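# The Rack on the Bench

Ifeanyi Tijani keeps his spare test tube racks in a drawer that sticks. He has to pull it with both hands, and when it gives, everything inside slides forward. Most of the racks are blue. A few are older and have gone chalky at the corners from years of bleach.

Tijani has run the teaching lab at Vesulura for 13 years. The lab takes up one long room over a print shop, and evening students start coming up the stairs at six. Many work days at the Cikberg plant across the road and want a certificate that will move them off the loading dock.

The first session has no chemistry in it. Students learn to pick up a tube, read the label, put it in a hole and leave it there. They work with colored water, and Tijani mixes it himself in March, when the new group starts.

"People want to get to the microscope," he says. "I tell them they can have the microscope when I can find their sample."

A rack is a simple thing. It has a top with holes, something lower down to hold the bottoms, and a base wide enough that a sleeve won't knock it over. The ones Tijani buys come from a supplier called Tamayo, 50 to a carton, and he has tried cheaper ones. The holes were too wide. Tubes leaned, and the caps knocked together whenever somebody carried the rack down the room. 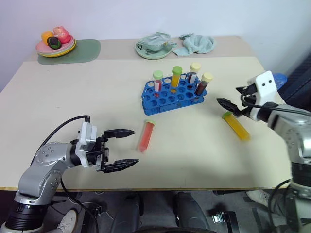
*Four capped tubes stand in the back row of a blue rack, with two more lying on the tabletop.*

A tube on its side bothers Tijani more than a messy bench does. A good cap will hold, he says, but a round tube on a flat top can roll, and the floor in the lab is tile. His rule is that a tube is in a hand or in a hole. He fills racks from the back row forward so that he never has to reach over one tube to place another.

Caps are a separate argument. Genby, the lab that takes many of his graduates, sorts by cap color. Tijani teaches people to go by the label and treat the cap as a hint – every lab has its own system, and a student who learns one by heart has to unlearn it at the next job.

There were 22 students in the last group. By the third week they were racking tubes without looking down much, and Tijani moved them on to pipettes. He washed the racks in the deep sink, stood them upside down on a towel and went to fight with the drawer.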